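Search this site Enter keywords

Tote handling: where it stands

Lino Messina's group at Rinden spent December on one shop-floor chore: taking an empty tote off a roller lane and putting it back square. People do it without looking. The Makovau cell does it in almost 200 seconds.

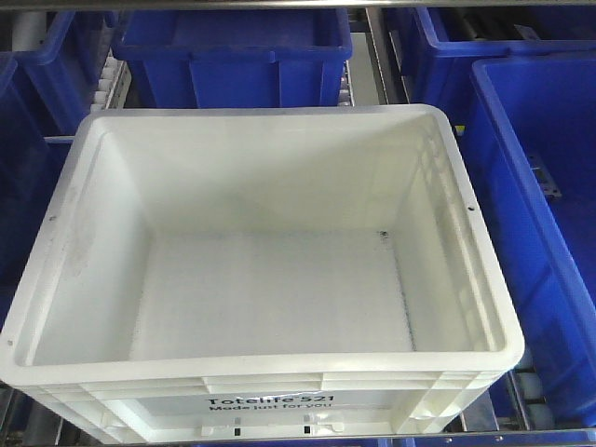
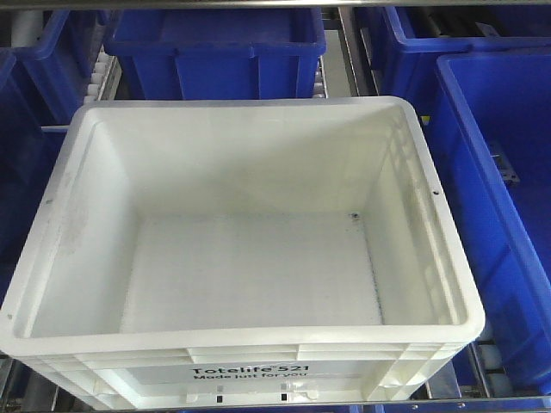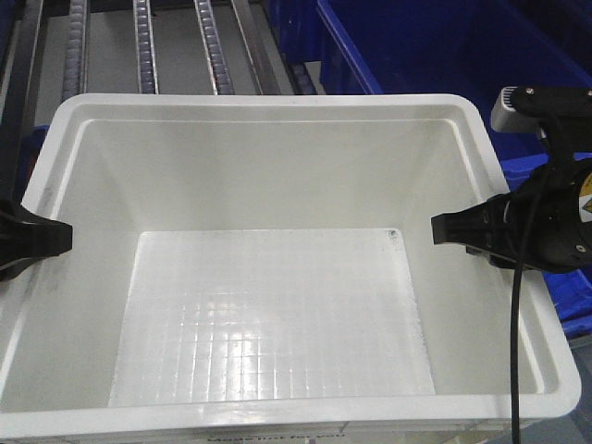

White tote, empty, a blue bin nearby.

Grip force is no longer the limit. Finding the rim is – glossy plastic returns poor depth data, and a small skew on the rollers is enough to spoil the approach. Messina wants 2000 cycles with 2 operator stops or fewer before anyone discusses loaded totes. Laundry baskets and kitchen bins are further off.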